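Kurnex-build mailing list archive
Share (4) | 11 replies

From: Danai Karagiannis
To: kurnex-build
Date: 5/3/25
Subject: Re: Fingertip slip on soft cloth, and linkage play

Replying inline to the points I have results for. The rest will have to wait until the second pair of hands is rebuilt.

> I printed the Rev C fingers in the same filament as the body and
> they hold a cardboard box fine, but anything soft slides out as
> soon as I lift. I turned the closing current up until the servo
> got too warm to touch. No improvement. Is it the pad material or
> am I closing too slowly?

Most likely neither. Rev C fingers bend outward at the tip under load. With a rigid part the contact patch moves back toward the knuckle and you don't notice. With cloth there is nothing to push back, so the tips open into a narrow V and the fabric leaves through it. More current makes the V wider. Put a strip of paper between the closed tips and pull it out toward the front. If it comes out freely with the servo at normal current, you have the same problem I had.

Two changes fixed it for me. I moved the outer link pivot 4 mm toward the tip, and I put a 2 degree toe-in on the pad face so that the front edge touches first. At working load the faces come up parallel. The paper strip now tears before it slides.

On the pads themselves: I tried the Stidholm sheet in both hardnesses. The hard one is fine for boxes and poor on knits. The soft one grips everything but picks up lint and goes slick. It recovers after a wipe with a damp rag. I wipe every 15 cycles, which is more often than it needs. Glue it with contact cement. Super glue goes brittle and the pad peels from the front corner.

> Also what are you using at the pivots? Mine have developed
> play after a couple of weeks and the two fingers no longer meet
> on center.

Shoulder screws in reamed holes with a bronze bushing. The original design has a plain machine screw running in printed plastic, and the threads act as a file. I measured 0.4 mm of wear per side at the base pivots before I gave up on it. The upper pivots carry less load and can stay as they are if you are short of parts, though I changed all of mine in one evening to avoid taking the thing apart twice.

If you ream, do it with the linkage clamped to a flat plate and both arms stacked. I did my first pair separately and they came out different lengths between centers, enough to put the fingertips out by the width of a pad. Those two arms are now shelf brackets.

The Ondura bushings are a loose fit in a printed bore as supplied. Print the bore 0.15 under and press them in with a vise. The Ateş ones have a flange, so you lose a washer's worth of height and the screw has to be the next size up. Either will do.

> Last thing, has anyone got two of them working together on one
> job? I can only get mine to fight each other.

Yes, on folding, with limits. I moved from the bench to the living room table in order to have enough flat area, and that changed more than I expected. The bench is bare MDF. The table has a cloth with a clear cover on top, so the fabric slides on it with almost no friction and any uneven pull drags the whole piece sideways. Half the grips that looked fine on MDF were being helped by the surface.

Present sequence, starting with the piece spread flat:

1. Set the opening before you approach. Full open is wrong for cloth, because the lower tip arrives first and plows a ridge. I use a third of the stroke for single layers and a bit more than half for a rolled edge. Both values are stored as presets, so the trigger only has to do the last part of the travel.

2. Take the far corner with one hand and leave the other open. The holding hand gets position control and a low current limit. The moving hand gets current control. If both are on position control they will fight, and that is almost certainly what you are seeing. Swapping the modes between hands halfway through a fold is possible but my firmware drops the grip for an instant while it switches, so I don't.

3. Bring the fold over on the diagonal and hold the second gripper at the corner. Pull outward lightly while the first hand is still clear of the fabric. Watch the near side for slack. If a loose roll forms there, stop and take it out before going on, as it will not flatten by itself and the next layer doubles it.

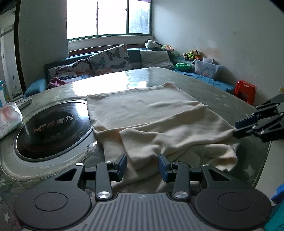 4. Release in order: moving hand, then holding hand. Back each one straight out along its own axis before raising it. Lifting first catches the top layer on the lower fingertip and undoes the corner.

5. Log the stroke and the peak current for both hands. I write them to a plain text file, one line per fold. The current trace shows a slip well before I can see it on the cloth: a short drop, then a climb as the controller closes the gap.

Count so far is 403 folds logged on the current linkage, with no measurable play at the base pivots. The old screws were already loose by then. I plan to strip one hand at 3,000 and measure properly. At the rate I'm going that will be November.

Still open:

The encoder cable on the left hand chafes where it leaves the housing. I have it taped. A proper grommet needs a bigger hole and I don't want to drill with the board in place.

Toe-in may be too much for thin sheet material. I have only tried cotton and one fleece. If anyone has run it on nylon shell fabric, please post the numbers with the pad hardness.

Firmware current limit is in raw units and the same figure gives a different force on my two servos. Calibrate each one against a kitchen scale and don't copy my config file as it stands.

Drawings for the moved pivot are in the list's files folder under linkage-revD. The STEP file is right. The STL has the old bore size, so don't print from that one until I replace it.

Danai

11 replies | 4 shares
This archive uses cookies to remember your thread view. Accept | Settings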